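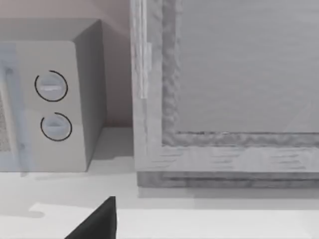
Image: Plisova kitchen set, render

Jan 26, 2024
Dye bench, Estport

Good day at the bench! Finally got to the wool I've been putting off all month, and the madder came out so well that I want it all written down before I forget which skein had what.

Started with the Unell yarn, the plain two-ply, 30 g skeins. Scoured seven of them last night with a squirt of dish soap and left them to cool in the bucket. They were still a bit greasy when I pulled them out (you can feel it, a sort of drag between the fingers) so they had a second go with hotter water. The water ran yellow again, so I'm glad I didn't skip it. Next batch gets two washes from the start.

Alum in all seven, same as before. I know I keep saying I'll try them side by side with and without cream of tartar, and today I did it! Skeins A to D with, E to G without. Tags are knotted string this time: one knot for A, two for B and so on. Paper tags turned to mush in the last batch and I spent a whole afternoon guessing.

Madder: chopped root from the Eynon jar, soaked overnight, first soak water poured off and saved. I've gone back and forth on this. The first water is supposed to carry off the yellows and browns, and the red is meant to be cleaner without it. I kept it in the enamel pot with the chipped lid and put G in that on its own, more out of curiosity than anything. G is a lovely soft apricot. I would never have planned it and now I want a whole sweater's worth.

Main pot went on at 1045. Slow, slow, slow. I stayed beside it with the thermometer this time and took it off the burner whenever it crept up. Last time I let it get too hot while I was winding bobbins and got brick brown, very handsome brick brown but not what anyone was after. This time no steam to speak of, just the surface shivering a little, and you could see the color moving into the wool in the first few minutes. I do love that part.

Results, damp, by the window:

A, B: proper warm red, a little toward orange. Even all the way through, including under the ties.
C: same but with a pale band where the tie was too tight. My fault. Figure-eight ties, loose, every time.
D: went in late as an exhaust skein. Salmon. Very pretty.
E, F: redder than A and B? Cooler, anyway. I went in expecting the cream of tartar ones to be brighter and they are, but E and F have more depth. Need to see them dry before I say more.
G: the apricot, see above.

Half of E got dipped in the washing soda jar afterward and swung toward raspberry right away. Wow. Rinsed it fast because I don't trust soda on wool, and the dipped end does feel slightly rougher. Vinegar in the last rinse might help. Try that on a scrap first.

Things to sort out: the big strainer has a split in the mesh and there are bits of root all through A. They shake out once the yarn is dry but it's tedious. Also low on alum, enough for one more batch this size. And whoever borrowed the long tongs, please bring them back, I was fishing with a dowel.

Next: light test. Wind a bit of each on card, cover half with foil, tape to the south window and leave it until June. The last set of cards had 11 colors on it and the only one that truly held up was the madder, so I have high hopes for this lot. Then weld over the pale ones if the seed comes up, I'd like to see what yellow does on top of D.

Bath saved in the lidded bucket, still plenty of color in it. Smells like a wet garden shed. Use it by next week.

Recent entries
Walnut hulls, second bath
Why the Eynon jar is labeled twice
Onion skins on cotton, a disappointment
Window cards: the results so far
Unell two-ply, shrinkage notes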